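Keltora Arm Build, Shared Workshop
Minutes of the build meeting, 19th August

Present: Beverley Cosgrove (chair), Kane Cartwright (minutes), four other members of the arm group.
Apologies: none received.

1. Minutes of the June meeting
Accepted with one correction. Item 4 should read "wrist cable", not "waist cable". The action on Kane to label the spare motor drivers was carried over from June and is now closed. The drivers are in the gray drawer under bench 2.

2. Mechanical
2.1 The second shoulder bracket has been cut and drilled. The hole pattern matches the first bracket, but the counterbores are shallow and the screw heads stand proud. Kane will recut them before the bracket goes on.
2.2 Backlash in the elbow was discussed. The Skondlow gearbox was opened and regreased. Play at the output is lower than it was but can still be felt by hand. Beverley asked for a proper reading with the dial gauge before any money is spent on a replacement. Agreed.
2.3 The base plate will be bolted to the bench through the existing holes. A proposal to use clamps was dropped after a short discussion about who needs the bench on project nights.

3. Electrical
3.1 The power supply is holding its voltage with one arm drawing. It has not been tried with both. A test with both arms is to be done with the elbows supported.
3.2 The emergency stop now cuts motor power only and leaves the controller running. Joint positions are kept through a stop, so the arm does not have to be homed again. Two members asked that the stop be moved to the front edge of the bench. Agreed.
3.3 The Partington connectors on the hand cable are working loose. Replacement shells cost $126 for the set. Purchase approved.

4. Simulation
4.1 Kane reported on the kitchen model, which stands in for the bench until the second arm is mounted. The group looked at renders of the cup handling work.

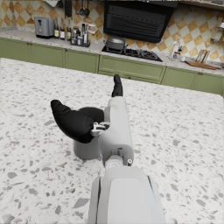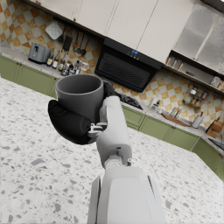
Gray cup upright in the hand, range hood behind.

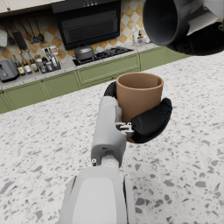
4.2 Contact settings. The friction value on the finger pads was picked by eye. Beverley does not want it carried over to the real hand in that form. Pad material will be tested on a tilted board with a weight, and the measured value put into the model.
4.3 Run log. The log holds 961 runs. Of these, 508 were made before the fingertip shapes were changed and should not be mixed with the later ones. Kane will split the log into two folders and note the change in the readme file.
4.4 Speed. The model runs slower than real time on the workshop computer when shadows are on. Shadows will be left off for batch runs and switched on for renders only.
4.5 A member asked whether cup mass is set the same for every color. It is one shared value at present. A separate value per cup will be added, with the real cups weighed on the postal scale.
4.6 Two-arm work. The planner treats each arm as a separate job and has no check for one hand crossing the path of the other. Until there is one, only one arm is to move at a time on the bench. This applies to demonstrations as well.

5. Software
5.1 The Grustau controller board was updated to the current firmware. After the update the wrist joint reported its angle with the sign reversed. The sign is now set in the configuration file. Anyone working from an older copy of the file must pull the new one before powering the arm.
5.2 Joint limits in the model and on the controller do not agree for the wrist. The tighter of the two will be used in both places.
5.3 Backups are going to the workshop drive. A restore has not been tried. Beverley will try one on the spare laptop.

6. Budget
6.1 Balance after the gearbox grease and fasteners is $196. The connector shells under 3.3 come out of this.
6.2 No further purchases before the next meeting, apart from sandpaper and heat shrink.

7. Actions
Kane: recut counterbores on the second shoulder bracket.
Kane: split the run log and update the readme.
Kane: add a separate mass value for each cup.
Beverley: dial gauge reading at the elbow output.
Beverley: order connector shells.
Beverley: trial restore from backup.
All: pull the new configuration file before next use.

8. Any other business
The extractor over the soldering bench is noisy and the filter is overdue for a change. To be raised with the workshop. The 2.5 mm hex driver is missing from the arm toolbox; whoever has it should put it back.

Next meeting: same room, once the second shoulder bracket is fitted. Kane will send the notice.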